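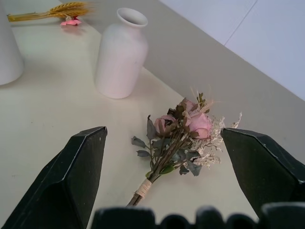

I have never trusted dried flowers. They always looked to me like something people kept out of guilt, gathering dust on a bathroom shelf next to a candle that never gets lit.

So when the shop in Andness wanted 20 dollars for a small bunch, I laughed and put it back. Then in July I bought one anyway. Make of that what you will.

The claim you read everywhere is that they last for years with no care at all. I have my doubts. Mine shed on the drive home to Brutham, and they shed again when I moved them off the windowsill. Every site tells you to keep them out of the sun, out of the damp and away from drafts, and that sounds like care to me.

I'll give the roses this much: dusty pink suits them. I've had fresh ones in louder colors that I liked less by day three. The pale filler is another matter. I suspect it's there to make a few roses look like a bouquet, and it snags on sleeves. The leaves have gone gray-green and curl a little, and I've decided I don't mind those.

People also swear by hairspray to hold everything together. I tried 10 seconds of it on a loose sprig and got a sticky sprig that smelled like a school dance. It still dropped bits.

I still haven't found a vase narrow enough for the stems. The Dulside flea market is next weekend, and I'm not paying more than the flowers cost.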